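Home Tickets Open Closed Sondunholm shared log Contacts Search

Cup-under-grinder task, teleop: left hand keeps letting go early
Opened by: Maëlys Ferrand
Assigned: Liesl Kälin
Status: open, waiting on operator

Hi all, and sorry in advance for the length, I'd sooner write too much than have Liesl chase me for the rest.

I've been teaching the coffee task by remote control with the gloves, the same as we did for the Poulain tray task in the winter. Pick up the glass, bring it in under the grinder spout, hold it there, bring the other hand up, carry on. My own hand is closed the whole time and I'm not moving my thumb (I checked, I taped it!). Even so, on a fair few of the demonstrations the holding hand opens a touch while the glass is under the spout, and the glass slides down toward the tray. No breakages so far, knock on wood, but it spoils the recording, and I've had to throw out 19 from this batch.

What I've tried already:

- Re-zeroed both gloves, twice.
- Swapped the glove batteries.
- Restarted Rallix on the operator desk, then the whole desk.
- Wiped the fingertip pads.
- Gripped harder, which I know doesn't do anything, but one does it anyway.

It never happens with the plain mug. Could it be the ribs on the glass?

- Maëlys

Liesl Kälin replied:

Hello Maëlys, thank you for all of this, it's a treat to open a ticket and find the first five questions answered. I don't think it's the ribs, though I wouldn't rule them out just yet. I went through the bad recordings over lunch, and in nearly every one the holding hand opens right when you start bringing the second hand in from the side. That makes me suspicious of the glove tracking. When your real hands come close together, the desk can lose track of which fingers are whose for a moment, and Rallix fills the gap with the last relaxed pose it liked. With the mug your hands stay farther apart, so you'd never see it.

Have a look at the pose you're using. One black finger is hooked over the rim and the long white one is wrapped low across the glass, with the other hand coming in by the opposite side. It's a perfectly good hold, but it asks you to put your own two hands nearly knuckle to knuckle.

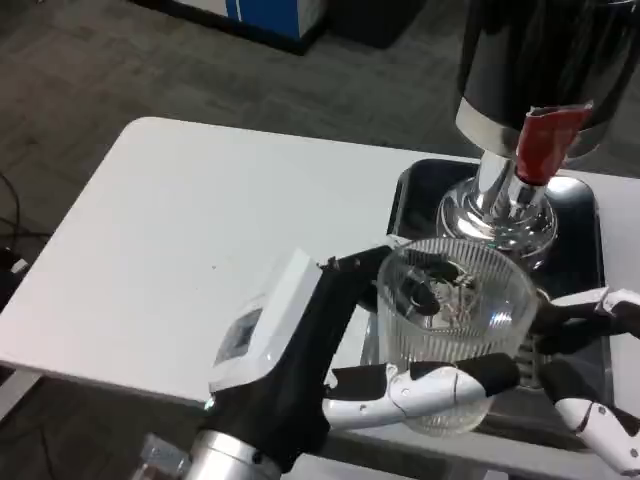
Page last changed: Tue 20 October, by L. Kälin

Could you please try the following, in this order, and save every attempt even if it goes badly? The bad ones are the ones I want.

1. In the Rallix hand panel, set "hold last pose on dropout" to 300 ms. Yours is on the default, which is much shorter.
2. Start the demonstration with your hands wider apart and turn on the sideways offset, so the robot's hands can meet while yours keep a bit of air between them. It feels very odd for the first few goes, like patting your head and rubbing your tummy, but you'll get the knack.
3. Bring the second hand in slowly and pause before the last little bit.
4. If it still lets go, do the same run with the mug, hands just as close as with the glass. That will tell us whether the glass has anything to do with it.

Please leave the grinder switched off for all of this. We only need the motion, and I'd hate for you to be sweeping up beans on my account.

Maëlys Ferrand replied:

You were right about the hands! With the offset on I did 21 in a row, and it let go in only 2 of them, both when I forgot myself and drifted back in. The mug with close hands did it too, so my poor ribbed glass is off the hook. I've saved the lot under Dedent, in the October folder, with the two bad ones marked.

One more small thing while I have you - with the longer hold time the fingers feel a bit sleepy when I do want to let go at the end. Is that expected, or have I set something else wrong? Monique is on the gloves after me and she's quicker than I am, so I think she'll notice it more.

Liesl Kälin replied:

Lovely, well done. The hold time should only kick in during a dropout, so a slow release means you're still getting dropouts at the end, probably as your hands cross over the desk. I'll ask Yolanda to look at the tracker height when she's in. Until then Monique can use your settings as they are. Leaving this open.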